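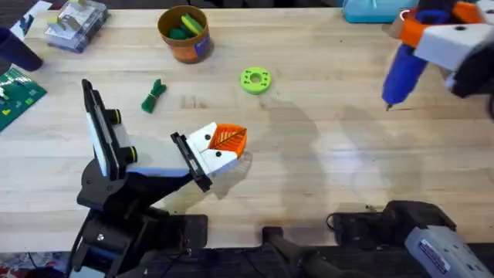 Two robot arms at work over a butcher-block bench.

FOR IMMEDIATE RELEASE
5 August 2024

Zumitz Street Neighbors Ask Lisex to Put Its Wovenora Promises in Writing

The developer Lisex says its Wovenora project will bring new life to the old mill block between Zumitz Street and Du Street. Zumitz Street Neighbors has read the brochure, the revised brochure and the zoning application, and would like to know which of them the company plans to build.

The brochure shows a public courtyard with shade trees, open from morning until night. The application calls the same patch of ground a "resident amenity area" and draws a gate across it. When we asked about the gate, a Lisex representative told us it was "conceptual." The trees may be conceptual too. They don't appear anywhere in the planting plan.

Lisex is seeking approval for 196 apartments in a building of six stories, on a block where most houses stop at three. The company says a garage with 252 spaces will keep new cars off the street. That sounds generous until you reach the back pages, where the garage is also offered to paying commuters and to whoever rents the ground floor. How many spaces would be left for the people living upstairs? The application doesn't say.

"I've been to both meetings, and I came home from each one with a different project," said Gareth Fothergill, who chairs the group. "At the first we were getting a grocery store. At the second it was a 'food concept.' I asked if a food concept sells milk. They said they'd get back to me, and I'm still waiting."
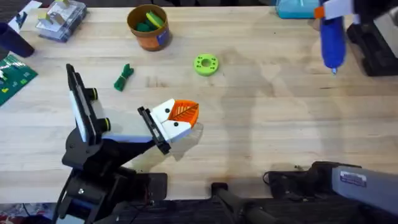

A light butcher-block tabletop with faint grain and a few darker stains.

We also have doubts about the traffic study. It was done while Du Street was closed for water main work, and it found very little traffic on Du Street. Lisex has described the result as encouraging. We asked for a new count after the street reopened, and were told the original met the requirements. It may well have. It still doesn't tell anyone how a garage with two exits would work beside a school crossing.

Then there are the lower-cost apartments. The first brochure promised "a meaningful share." The second says "opportunities for a range of incomes." Neither one names a rent or gives a number of units, and the application leaves that line for later.

"Every building is open to a range of incomes if you start the range high enough," said Dalia Baranauskienė, a longtime Zumitz Street renter and a member of the group. "I'd be glad to be wrong about this. Show me the rent."

The group has not voted to oppose Wovenora. Some members want housing on the block and have said so at every meeting. What we won't do is lend our name to a "community partners" page, where it appeared last spring without our permission. It has been removed from the website, though it was still in the printed brochure handed out at the second meeting.
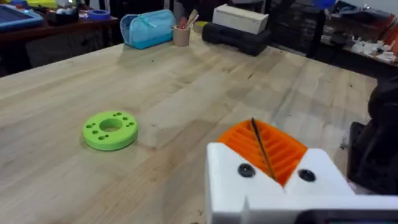
What We Are Asking For

Before the zoning board takes up the application in August, we ask Lisex to:

Record the courtyard as public space, with hours, and take the gate off the drawings.

State how many garage spaces are reserved for residents and what they will cost.

Repeat the traffic study with Du Street open and school in session.

Publish the number, size and rent of the lower-cost apartments.

If the study can't be repeated before the hearing, the board should put off its decision until it can.

About Zumitz Street Neighbors

Zumitz Street Neighbors is a group of renters, owners and shopkeepers on and near Zumitz Street. It takes no money from developers. Gareth Fothergill and Dalia Baranauskienė are available for interviews, and copies of both brochures can be sent on request.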